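3. Hanging your Tiltero picture rail

I've put up two of these now, one in the hall and one over my daughter's bed, so I'll tell you how I do it.

1. Hold the rail against the wall and mark both bracket holes in pencil. Mine came out 323 mm apart, but measure yours!

2. Run a pipe and cable detector over the marks. If it beeps, move along and start again.

3. Drill, push the plugs in flush, and screw the brackets on loosely.

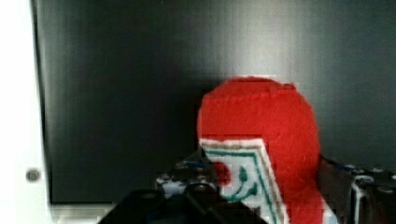
4. Drop the rail into the brackets, check it with a spirit level — I use a little one I got in Gastmont — and then tighten up.

Note: the hooks only slide on from the left-hand end, so don't fit the end cap until they're all on. I forgot, and had to prise it off with a butter knife.

Caution: on plasterboard, use the spring fixings from the small bag.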